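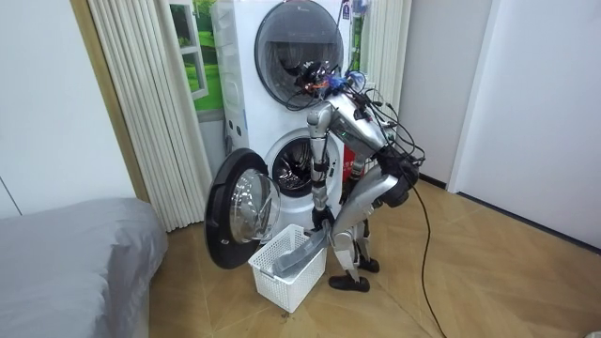
1/16 Selling off part of a board game collection: what I kept, what went

I did this over March and a few people asked how it worked, so I'm putting it all in one place.

2/16
The starting point was one bookcase, full, with more games stacked flat on top. I set a limit: everything has to fit in the bookcase standing up. No second case, no closet.

3/16
First pass was easy. Anything still in shrink wrap went on the sell pile unless I could name the people I'd play it with. Two games came back off the pile that way. Both have been opened now. One is good.

4/16
Second pass was games that do the same job. I had three tile-laying games for two to four players. I kept Millix. It sets up in a couple of minutes and the rules sheet is one page, front and back.

5/16
Millix isn't the deepest of the three. It's the one that gets picked when I let someone else choose, so it stays.

6/16
Ostora was the hard one. Big box, long setup, and I've only finished it four times. The trading phase drags with five people. With three it's one of the best evenings I've had at a table.

7/16
I kept Ostora but threw out the plastic insert and put the pieces in small bags, one per player color. Setup used to take half an hour. Now I hand everyone a bag and we start in 10 minutes.

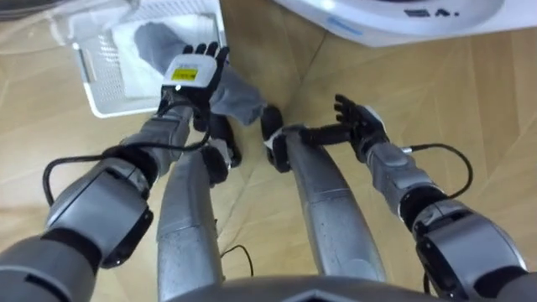 8/16
If you bag pieces, put the starting coins in with them. Count them out once at home. The rulebook lists starting coins on page 16, in a sidebar, and I was looking it up every single time.

9/16
Prices. I checked what used copies had sold for, which is often a lot lower than what people are asking. Then I took a little off that. Most of mine were gone inside two weeks.

10/16
Missing pieces: say so in the first line of the listing. I sold a copy of a Ullwood card game that was short one card. Gobnait Duggan bought it anyway and wrote the missing card out on a blank. She knew before she paid, so no argument.

11/16
Shipping a heavy game costs more than you'd guess. For the big boxes I only did local pickup. For small card games I used padded mailers with a piece of cardboard on each side. One corner got dinged and I refunded part of it.

12/16
Cheung, the game shop by the bus station, takes used games for store credit. The rate is lower than selling them yourself, but it's one trip. I took in the last ten that hadn't sold and walked out with a credit slip and no boxes.
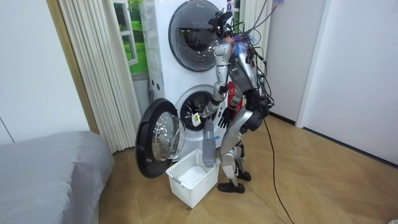

Robot at the stacked laundry machines, with an arm in the open lower drum.

13/16
Expansions: sell them with the base game. I tried splitting one out and got three messages asking if I also had the base game, which I'd sold the day before. Learn from that.

14/16
What I regret: a small auction game I let go because we hadn't played it in a year. Boris Jurčo asked for it the next time he came over. I've looked for another copy and they cost more now than I got for mine.

15/16
Rasmus Zariņš asked if I log my plays. I do now, in a paper notebook by the bookcase. Title, who played, who won, and whether anyone wanted to go again. That last column is the one I'd use if I had to cut more.

16/16
The shelf has a gap at the right end, enough for one medium box. I still have the store credit. I'm going to try Tudor Vasiliu's copy of the new Ullwood farming game before I buy it, and if it only works with four I'll leave it at the shop.

Reply to a few of you: no, I don't sleeve cards except in games we shuffle every turn. Yes, the bags are the plain zip kind from the craft store. The medium size fits a player's set for Ostora, but the board tiles need the large.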